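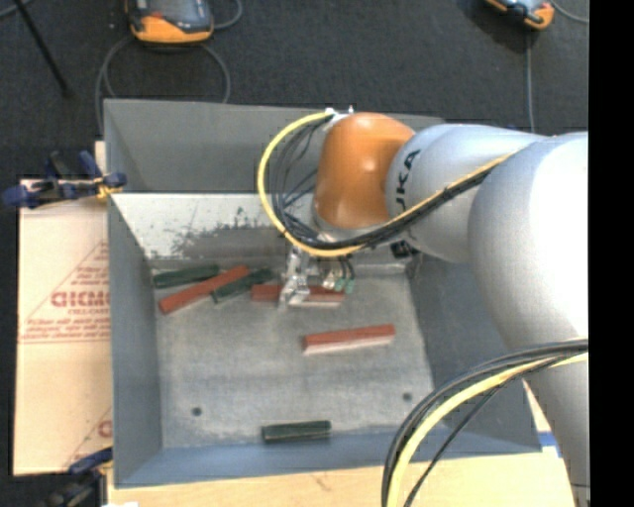
Chapter 9
Open Bins and Loose Stock

9.1 Scope

Bulk storage was treated in the previous chapter as a matter of volume: how much material a container holds and how many containers fit a given floor. The present chapter deals with the contents of a single open bin once the stock is no longer stacked. Elongated rectangular blocks are used throughout, in two colours, red and dark green, three of each. The bin is grey metal, with a rim wider than its floor.

Students who have worked through the Sarside exercises will recognize the bin type. The block is a convenient unit of study. It has three distinct dimensions, it rests stably on any of its long faces, and its orientation on a flat floor can be given by a single angle.

9.2 Terms

Loose stock: items placed in a container without dividers, trays or fixed positions.

Floor area: the flat inner base of the bin, measured between the feet of the walls. In a bin with sloping walls the floor area is always smaller than the opening, and the two must not be interchanged in calculations.

Wall margin: the shortest distance between an item and the foot of the nearest wall.

Lie: the angle between the long axis of a block and the long side of the bin. A block parallel to the long side has a lie of zero.

Coverage: the total footprint of the items divided by the floor area, expressed as a percentage. Overlapping items are counted once.

9.3 Effect of wall slope

A sloping wall serves two purposes. Empty bins nest, and the wider opening allows access to items lying near the foot of the wall. The cost is lost capacity at floor level. In the Pettigrew series of bins, used for the worked problems in this chapter, the floor area is 2,000 square centimetres and the opening is larger by 193 square centimetres.

A block dropped near a sloping wall may come to rest with one long edge on the wall and the other on the floor. Such a block is described as propped. Propped blocks have no lie as defined above and are recorded separately.

9.4 Coverage and access

Low coverage leaves most items with clear floor on every side. As coverage rises, contact between neighbours becomes common, and the order of removal begins to matter. For single-layer block stock in the Pettigrew bins, the working limit adopted in this text is 37 per cent. Above that figure the stock should be stacked or divided among more bins.

Coverage alone does not describe access. Two bins with equal coverage may differ greatly if the blocks in one are gathered against a wall and those in the other are spread over the floor. Wall margin and lie are recorded for each block for this reason.

9.5 Recording a layout

Layouts are drawn in plan, looking straight down, with the long side of the bin horizontal. The origin is the lower left corner of the floor. Each block is entered on one line of the record sheet: colour, centre position, lie, wall margin. Scuffs and other marks on the floor are not drawn. Distances are given to the nearest millimetre and angles to the nearest degree.

The Drestbridge record sheet, reproduced in the appendix, has a further column for contact with neighbouring blocks. It may be left blank until Section 9.7.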